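Sonier Two-Arm Bench Kit: What the Quote Leaves Out
Equipment Reviews
Posted April 25, 2020

The sales sheet for the Sonier kit has a price on the front in large type, and if you're writing a budget request you'll be tempted to copy that number down and go to lunch. Don't. I've had the kit on loan from Kernmont, the regional dealer, and my main finding is that the front-page number buys you two arms and a lot of shopping.

Start with what you get. Two arms, two power supplies, a controller, a basic gripper for each arm, and a manual that reads like it was written for an earlier version. What you don't get is the camera mounts, the cameras, the cabling for the cameras, the bench framing, or anything to put behind the arms so they have a fixed space to work in. Kernmont will sell you all of it. The mounts are 3D-printed and you can print your own if you have a printer and the patience. I priced the dealer's set at $985, and that is for mounts and cables only. Cameras are another line.

Then there's the question of what you'd have it do. The pitch is small-batch packing of dry goods: pour, fill, cap, move along. We stuck to rice. It's cheap, and it gets everywhere, so you learn quickly what cleanup will cost you. Budget for bin bags and for a person with a brush.
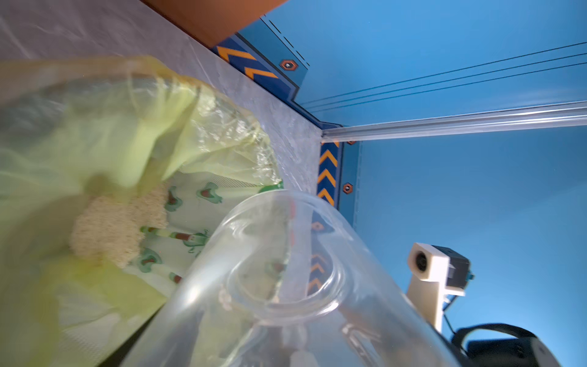 Ruby-Lee Tomoana wrote in after I mentioned the loan in my last column: I'd ask Kernmont for the spare parts list before you ask for a discount. We bought a comparable setup from Kunura and the arms have been fine. It was the little stuff, fingertips and cables, that ate the money, and none of it was on the original quote. Our first year of spares went on a credit card.

I did ask. The list took 19 days to arrive and had no prices on it. When the prices came they were reasonable for cables and silly for fingers. I would put a full second set of gripper fingers in the first-year budget and treat it as part of the purchase price.

Clear plastic is what I'd test hardest. Cups and jars are what most small packers use, and see-through containers with shiny walls are hard on cameras. The brochure shows the arms handling solid-colored tubs, which I found a bit convenient. If your product goes into clear containers, insist on seeing your own containers handled at the demo, with your own lids. The dealer grumbled when I brought mine.

Lids are the other thing. A screw top has to come down level and then turn without catching the thread crooked, and it's a job any person on a packing line does while talking about something else. Whatever you are told about capping speed, ask whether the figure includes the tries that had to be done over. I asked Sonier by email and was sent the brochure again. 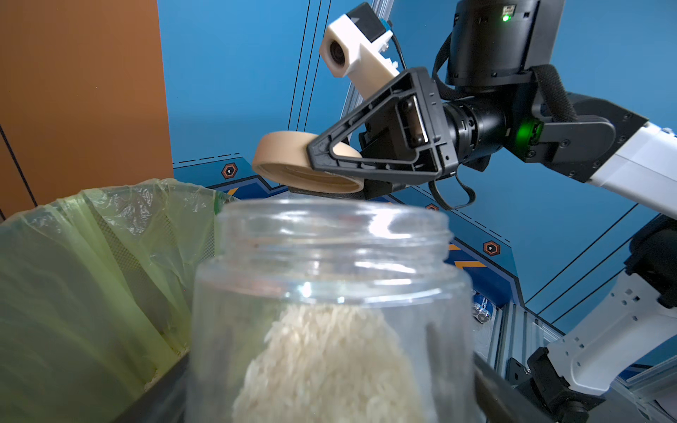
Vol. 19, Issue 4

Now the money. If you have the budget for one arm and are thinking of adding a second later, be careful. Kernmont prices the second arm higher when it's bought alone, and the controller license changes as well, so a staged purchase costs more than it looks. On the other hand, buying both up front ties up cash in something you may find you don't need. I could make a case for one arm and a simple fixture to hold the jar. Sonier's planning worksheet doesn't offer that as an option. Funny, that.

The Abubakari kit is the obvious rival. It costs more on paper, but mounts and framing are in the box, and once I'd added everything to the Sonier quote the gap was small enough that I'd want both quotes on the desk. I haven't run the Abubakari myself, so take that as arithmetic only.

Support is by email, with a phone line for customers on the paid plan. The plan renews every September no matter when you buy, so a spring buyer gets a short first year at full price. Ask for it to be prorated. Kernmont told me they "can look at that," and I'd get it in writing.

Build quality is decent. The joints feel solid, and the indicator lights are easy to read from across the room. Cable routing is poor, and you'll be buying straps.

Would I sign for it? At the front-page price, yes. At the price I ended up with, I'd keep the loan going as long as they let me and hold the purchase order until the finger prices come down.

Rating: 2 out of 4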